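3.2 The Chess Cell in the Shared Workshop

Most of what we know about building a cell like Laltero on a small budget we learned by putting things in the wrong place first, and we would like to spend a little of this section on that, in the hope that it saves some other workshop group a few evenings. The cell lives in a corner of the Fedberg workshop, between the bench where people repair bicycles and the shelf where everyone keeps their paint, and from the start it had to be something that could be used by one or two people after work without taking over the whole room.

The two arms share one length of black aluminum extrusion along the front of the table. Our first plan had each arm on its own clamp (we had the clamps already, and it seemed a shame not to use them), but every time somebody leaned on the table the distance between the bases shifted a little, and the calibration went with it. Moving both bases onto a common rail took Boris Hrubý one long evening in December, and after that we could leave the cell alone between sessions and come back to find it much as it had been. The walls on the sides and at the back were kept pale and plain so that the cameras, which record at 30 frames per second, would have as little as possible to look at besides the board and the pieces.
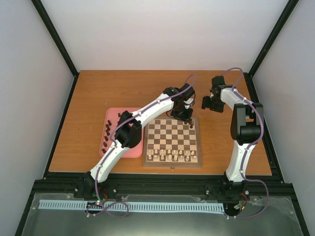 Chess was Anneliese Nolte's idea, and it has been a very kind teacher. The pieces are small and stand close together, a clumsy finger knocks over the neighbors, and anyone walking past can see at once how things are going. We chose an ordinary wooden set with a clasp on the front edge of the board, the kind that folds up for travel, and did not add markers or magnets to it. Pieces that leave the game go to the left side of the table, where the left arm can set them down without crossing in front of the other one. In early trials we let the arms put them wherever there was room, and the tabletop soon looked like the end of a children's party! Giving them one place to go made the recordings easier to label and the resetting much quicker.

Cables deserve a paragraph of their own. Each arm has a purple cable that follows the links and is left with a generous loop above the gripper, so that the wrist can turn without pulling. We arrived at 18 centimeters of extra length after trying shorter ones, which tugged, and longer ones, which swept over the board and took a bishop or two along. Near the bases the cables are free to hang over the front of the rail. Jirayu Rungrueang would have liked to see them tucked into the slotted strip that lies there, and he may well be right, but we were changing motors so often in those months that we never got that far.

Figure 4 shows both arms at the board, with the left gripper close to the dark pieces on the far rows and the right one held open in the air beyond the board.
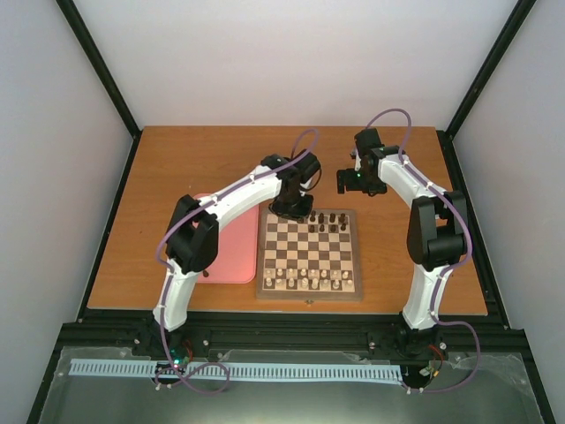 Figure 4. The Laltero chess cell. Photograph by Svenja Stöcker, Fedberg workshop.

That far side of the board gave us the most trouble. An arm mounted at the front has to stretch to get there, and when it is stretched, any small play in the elbow is felt at the fingers. We tried moving the board nearer to the rail, which helped at the back and made the near rows awkward, since the arms then had to fold up tightly to pick a piece from right under themselves. The middle of the table turned out to be a fair compromise, and we have left the board there, give or take the nudges it gets in daily use.

In all, the workshop group recorded 151 sessions with this arrangement, containing 3093 attempts to pick up or place a piece. Nicanor Manzano went through every one of them by hand, usually late in the evening with a pot of tea, and marked where the fingers closed and where they let go. An attempt was kept even if the piece fell, provided that the arm itself had not been stopped by the operator. The sessions vary a good deal in length, partly because some of us are more patient than others, and we made no effort to even this out before the training described in Section 3.3.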